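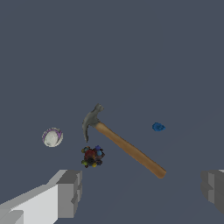 4. The grasping task as a term project

The second half of the Lullside robotics course is given over to one task, and it is the part we most looked forward to running. Each pair of students receives a simulated arm with a two-finger gripper, a handful of loose objects and a short written instruction naming the one to be picked up. Everything takes place in Piro, the simulator we put together for the course, so a group can drop a tool, reset and try again in the time it would take to walk across a real workshop.

4.1 Set-up

Piro's drawing style is deliberately bare. Backgrounds are a single flat colour and the gripper is built from simple blocks. Students asked in the first week whether this made the job too easy, and the question led to one of the best discussions of the term! A plain background does help with finding the outline of an object, but it gives very few clues to depth, and several pairs had to rewrite their distance estimates before the fingers closed in the right place.

The control code, Sikel, was supplied as a skeleton with 2 functions left empty: one to choose a grasp point and one to decide when to close. We marked the reasoning in the project notebook as well as the result. Over the term 18 pairs logged 3,014 attempts between them, far more than we had planned for — the shared machines in the Stamatopoulos Laboratory were kept busy well into October.

4.2 Crowded objects

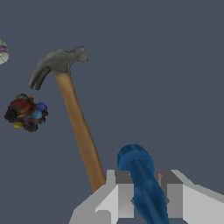

433 words

Figure 4. Simulated view from the crowded-object exercise, with a blue object held between the gripper fingers and the hammer close by.

Long tools turned out to be wonderful teaching material. In Figure 4 the lower end of the hammer's handle passes out of sight behind the left finger, close to the object being held. A student looking at the picture fills in the missing length without thinking. Their code has to be told how, and pairs who treated the visible part as the whole tool often chose an approach that knocked it aside.

Of all the attempts, 433 were made on crowded arrangements of this sort. We read the notebook entries for every one of them, and they show real care: sketches of finger paths, crossed-out guesses, and in some cases a page of argument between partners over which side to come in from. One pair began keeping a short memory of earlier views so that a hidden handle would still count as being there. Others borrowed the idea within days, which we allowed as long as the source was credited in the notebook.

Small lumpy objects caused a different kind of trouble. Their uneven outlines shifted the estimated centre from one view to the next, and the gripper would hover — correcting and correcting again — until the time limit. Averaging the estimate over several views cured most of this. Section 5 compares the two fixes and gives the marking scheme in full.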